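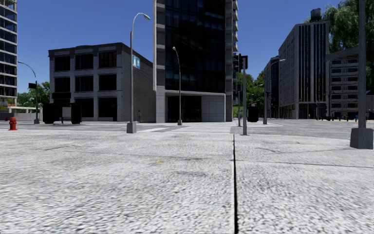 **Benum**

Pirihi warm compress mask, item 942. For dry, gritty eyes, crusty lids, styes that keep coming back. Bead filled, microwave heated, washable covers. In stock again as of March, both colors.

Most dry eye we hear about is really an oil problem. Little glands along the lid edge get clogged, oil stays put, tears dry up too fast. Steady warmth softens the oil. A wet washcloth goes cold almost right away so people quit before it does much. The Pirihi holds its heat longer.

## What you get

- mask, gray or navy, 310 grams
- 2 cotton covers, machine wash, low dryer
- adjustable strap with hook closure
- printed card with heating times (keep it, microwaves vary alot)

Cases of 4 for clinics, same item number, write CASE after it. No mixed colors in a case, sorry.

## How to use

1. Contacts out. Makeup off.
2. Lay the mask flat in the microwave. Not folded. Follow the time on the card for your wattage, start at the low end.
3. Shake it to spread the beads, then test on the inside of your wrist. Too hot for the wrist, too hot for your lids. Wait.
4. Eyes closed, strap snug but not tight. No pressing on the eyeball.
5. Massage the lids after, gently, toward the lashes. Wipe clean.

Vision can be a bit blurry for a few minutes afterwards. Normal, goes away. Don't drive till it clears.

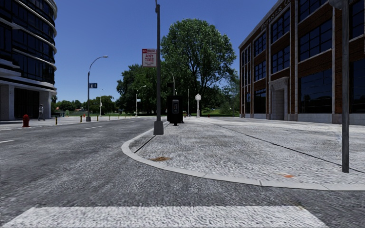
## Don't use if

- you had eye surgery or an eye injury lately, ask your surgeon first
- skin around the eye is broken, burned or numb
- you have an active infection and haven't been seen for it
- the mask is torn or leaking beads. Throw it out

Sudden pain, light sensitivity or loss of vision is not dry eye. Get seen the same day. If you have glaucoma or any long term eye condition check with your eye doctor before starting.

## Pirihi or Bekoron?

Bekoron is the plug-in one. Even heat, has a timer, costs more, cord gets in the way. Good for people who do this every day at a desk. Pirihi travels better and theres nothing to break. Covers do not swap between the two.

## Ordering and returns

Ships from our Pridby warehouse. Unopened masks can come back, opened ones can't, hygiene rules. Faulty seam or strap, send us a photo and we replace it. Extra covers sold seperately, ask for the Pirihi size when you order.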